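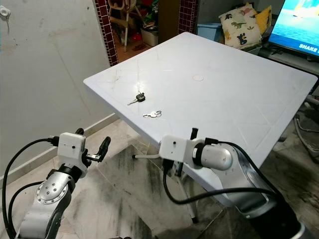
The robotics club at Korketti meets from four in the afternoon until somebody's parents call. It has 30 members on paper. On a normal afternoon in May a small group turns up, and most of them want the same thing, a turn at the controls.

This term they are teaching a pair of arms to handle keys. The task was Mamta Kandpal's idea. She is 16 and had spent the winter on foam blocks.

"Blocks are easy to grab," she says. "A key is flat. You come down on it a little wrong and you just push it across the table."

The arms are aluminum, with black fingers set in white 3D-printed housings. The club has printed that housing over and over, and the members argue about which version was best. Torbjørn Lindholm, who teaches physics and started the club, stays out of it. He keeps a notebook with the changes written down and expects them to look there first.

A car-type key with a plastic head gives the fingers something to close on. A small bare key on a split ring is harder. Siv Dalen, who does most of the driving, goes for the ring.

"If I get the ring, the key comes along," she says. "But then it swings, and you have to wait for it."

The goal is 200 good pickups on record before the regional meet in Obura. When I visited they had 180, and the last ones were going slowly. Every attempt is driven by hand, then checked by a second student, who decides if it counts. Britt-Marie Tveit does much of the checking and is known to be strict. A dropped key is out. So is a pickup that takes two tries — even if the second one is perfect.

The club calls its control program Ukum, and it has been rewritten by each new group of students. Ingegerd Hellström, now in her last year, is trying to leave behind a version with proper notes. She has finished the part about starting up and is stuck on the part about cables, which have to hang with enough slack for the wrist to turn.

At Obura they will meet the team from Girka, who won last year with a single arm and a much simpler task, sorting bottle caps. Dalen has watched their run several times. She thinks two arms will score higher if both of them work on the day, and she has asked Lindholm for an extra hour of practice each week until then. He has said yes to half an hour.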